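Winter Exchange: What Changes This Season

The knit and toy exchange moves to the Rotis Room for the coming season. The old room on Kuipers Street held us for eight years, but the lease went to another tenant in April and the landlord did not offer a second room. The new space is on the ground floor, with parking behind the building and a side door wide enough for strollers.

The way the exchange works stays mostly the same. You bring in clean items that your household no longer uses, you get a credit slip for each one, and you spend the slips on anything on the tables. Slips from last season are still good. If you lost yours, tell the person at the desk your name and we will look it up in the book. There were 1007 slips given out last season and 94 of them were never spent, so please check your coat pockets and kitchen drawers.

We are changing the limit on how much one household can drop off in a visit. It is now 10 items. Last season a few people arrived with full carloads near closing time, and sorting ran late into the evening. Larger donations are welcome, but write to the desk first so we can set a time.

Knitted and crocheted things are what people ask for most, followed by small cloth bags and soft toys.
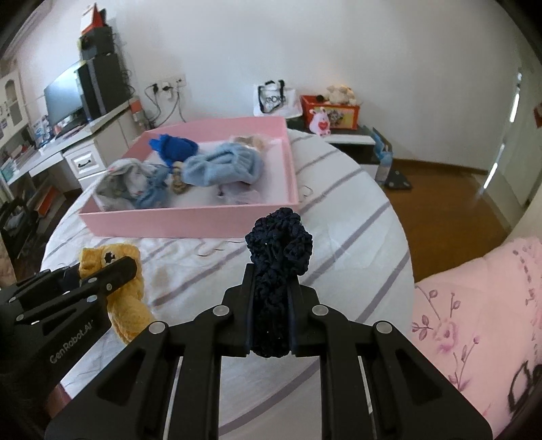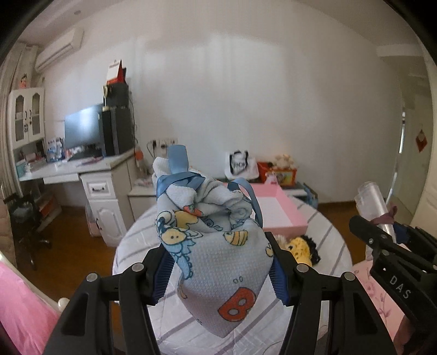

Crochet in dark navy, and a light blue bag tied with ribbon

By Yhon Restrepo
October 12, 2026

Handmade items should be washed before they come in. If you know what the yarn is, pin a note to it. Wool goes on a separate table because several families have asked to avoid it. Small holes are fine if you mark them with a safety pin, and the mending group will take them from there. We can't accept anything with a strong smoke smell, and we can't accept pillows.

Toys with button eyes go in the box for older children. Toys with stitched eyes can go out for any age. Please take out batteries and tape them in a small bag to the toy. Board games need a full set of pieces, or a note on the lid saying what is missing.

The mending group now meets in the same room, before the exchange opens. They have two sewing machines and could use a third. They are also short of darning needles and gray thread. Beginners can sit in, and there is no charge.

Trekidik, the bike shop next door, has agreed to let us use its rack. Please leave the spaces nearest the shop door for its customers. The Noster bus stops across the street, and the crossing at the corner is the safer one after dark.

Questions about credit slips or large donations can be left at the desk or dropped in the mail slot by the side door. Put your phone number on the note.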